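Home | Issues | Working Papers | Authors | Search

3. Data and Setting: Presale Contracts in Two Tower Projects

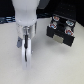
Figure 2. White robot arm with a single gripper finger reaching toward a pale tabletop.

3.1 Projects

The sample covers condominium presales at two high-rise projects, Vovmont and Tremby. Both were marketed by the same brokerage, Ginura, under one standard purchase contract. Vovmont opened its sales office first and released units floor by floor. Tremby released its units in 14 blocks, with a new price list for each block. Neither project had reached structural completion when the first contracts were signed.

The combined file contains 1015 contracts. Each record gives the unit number, floor, orientation, interior area, list price, contract price, deposit, parking assignment, and dates of signing and closing. Cancelled contracts stay in the file with the date of cancellation. Resales before closing were prohibited by the contract, so every record refers to an original buyer.

3.2 Price variables

The dependent variable is the log of contract price per square foot of interior area. Balconies are excluded from area in both projects. Parking was bundled with the unit at Vovmont and sold separately at Tremby. We subtract the listed parking price from the Vovmont contract price to put the two on the same basis. Where a Vovmont unit came with a storage room, the storage price is subtracted as well.

Incentives are harder to handle. Credits toward closing costs appear in the contract file, but upgrades to finishes do not. Sales staff could offer an upgrade package in place of a credit, and the share of buyers who took one is unknown. Net prices are therefore overstated for some units. The bias should be larger in late blocks, when incentives were more common, and the estimated price decline over the release schedule is best read as a lower bound.

3.3 Floor and view

Floor enters as a set of dummy variables, with floors below 12 as the omitted group. View was coded from the developer's floor plans and a map of neighboring buildings. A unit is coded as having an open view if no existing building of equal or greater height stands directly across the street from its main window. Planned buildings are ignored, even where a permit had been filed. The Zelenák parcel, east of Tremby, is the main case in which this matters. Section 5 repeats the estimates with the east-facing units removed.

3.4 Timing

Signing dates are grouped by month. December is kept as a separate month in all specifications, although few contracts were signed then. Closing dates are used only in the cancellation model of Section 4.

Related items
Deposit Size and Contract Cancellation in Condominium Presales
Parking Bundles and the Price of Small Units
List Price Revisions During Phased Release
View Premiums When Neighboring Parcels Are Vacant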